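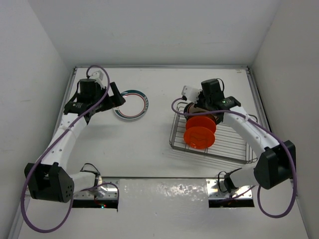

케이블 점검은 Pitari 셀에서 가장 재미없는 작업이고, 그래서 가장 자주 건너뛰는 작업이기도 하다. 팔 두 대에 보라색 케이블이 한 줄씩 올라가는데, 손목 쪽 흰 브래킷을 넘어 긴 링크를 타고 내려오다가 팔꿈치 하우징 옆에서 크게 고리를 그린다. 이 고리를 보고 "너무 늘어졌다"며 바짝 당겨 묶고 싶어지는 것이 인지상정이다. 당기지 말 것. 늘어진 만큼이 팔꿈치가 접히고 펴질 때 쓰는 여유분이다. 접시와 건조대는 점검 중에도 작업면에 그대로 둔다. 실제로 일하는 자세에서 케이블이 어디에 닿는지 봐야 하는데, 빈 작업면 위의 팔은 늘 모범생처럼 움직인다.

## 4.3 케이블 점검 및 재고정

준비물: 연한 색 케이블 타이, 니퍼, 손전등, 마른 천. 타이는 검은색도 쓸 수 있지만 검은 손목 관절 근처에서 잘린 조각을 찾다 보면 생각이 달라진다.

> **주의** 전원이 들어온 상태에서 팔꿈치와 측면 벽 사이에 손을 넣지 않는다. 그 틈은 보기보다 좁고, 팔은 사과할 줄 모른다.

1. 제어 화면에서 작업을 정지하고 두 팔을 '점검' 자세로 보낸다. 그리퍼가 접시를 물고 있으면 먼저 내려놓게 한다.
2. 받침판 아래 개구부의 표시등을 확인한다. 빨간 등의 의미는 부록 B에 있다. 재부팅부터 하는 습관은 부록 B에 없다.
3. 주전원을 내리고 2분 기다린다. 팔은 전원이 빠지면 천천히 처질 수 있으므로 긴 링크를 한 손으로 받친다.
4. 긴 링크 중간의 타이를 본다. 케이블이 타이 안에서 살짝 돌아가면 정상이다. 꿈쩍도 안 하면 너무 조인 것이고, 혼자 미끄러져 내려오면 없는 것과 같다.
5. 타이를 교체할 때는 헌 타이를 케이블 반대쪽에서 자른다. 새 타이를 끼운 뒤 꼬리는 3 mm만 남긴다.
6. 팔꿈치를 손으로 끝까지 접었다 편다. 고리가 벽이나 받침판 나사에 걸리면 타이 위치를 손목 쪽으로 조금 옮기고 다시 해 본다.
7. 손목 모터 하우징 옆의 가는 검은 선을 살핀다. 피복이 하얗게 일어난 곳이 있으면 교체 대상이다. 테이프로 감아 두는 것은 수리가 아니라 연기(延期)다.
8. 반대쪽 팔도 4~7번을 반복한다. 왼팔이 멀쩡했다고 오른팔까지 믿어 주지는 않는다.
9. 마른 천으로 작업면을 닦고 잘린 타이 조각을 모두 치운다.
10. 전원을 올리고 저속으로 접시 한 장을 건조대에 꽂아 본다. 케이블이 접시나 철망에 닿으면 정지하고 6번으로 돌아간다.

**참고** 점검 주기는 가동 600시간이다. Gelerel 현장에서는 이 주기를 한 번 넘겼다가 새벽에 오류 73을 만났다. 담당이던 Nima Soltani는 제어기를 먼저 의심해 거의 2시간을 썼고, 원인은 받침판 나사 머리에 걸린 케이블이었다. 오류 73이 뜨면 제어기보다 케이블부터 본다.

**참고** 측면 벽을 떼고 작업하면 편하다. 다만 다시 붙일 때 위치가 조금만 틀어져도 6번의 간격 확인을 처음부터 해야 하므로, 그 편함은 할부에 가깝다.

교체한 부품은 점검 기록지에 팔 방향(좌/우)과 함께 적는다. "케이블 봄"이라고만 적힌 기록지는 Roya Mohammadi가 돌려보낸다. 그리퍼 손가락 교체는 4.4절을 따른다.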